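2 min read

Toltlow has a new town bench, and most of the people who wanted one would like the old one back.

The original sat outside the Coller Street post office for so long that its slats had taken on the shape of its regulars. In October the town pulled it out, citing splinters, and put in a replacement ordered from Bridulgate, a supplier of what its catalog calls "pause furniture." The new seat is 18 inches deep, slopes forward and has no back. It is made of recycled plastic in a color the catalog calls driftwood and the town calls beige.

The slope, according to a notice taped to the post office door, "encourages healthy turnover." It has certainly done that. On Monday morning the longest anyone stayed on it was the time it takes to open a water bill.

A petition to bring back real wood has 200 signatures, a respectable showing in a town where the last election for anything drew 65 voters. It asks for planks, a back and a level seat, in that order. It does not mention armrests, which were argued over for two evenings and finally dropped to keep the peace.

The town says wood costs more and has to be looked after. Supporters reply that the old bench was never looked after at all and lasted just fine — a point that may not help them as much as they think, given the splinters.
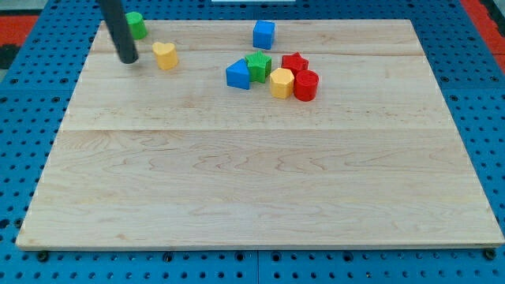 Kamala Achari said she would sit on a plank across two buckets before she sat on the new one again, and that she had slid off it twice while holding eggs. She has signed the petition and would sign it again if they let her.

A decision is expected after the holidays. The old bench is in storage behind the Naidu Road garage, where the mechanics are said to be eating lunch on it.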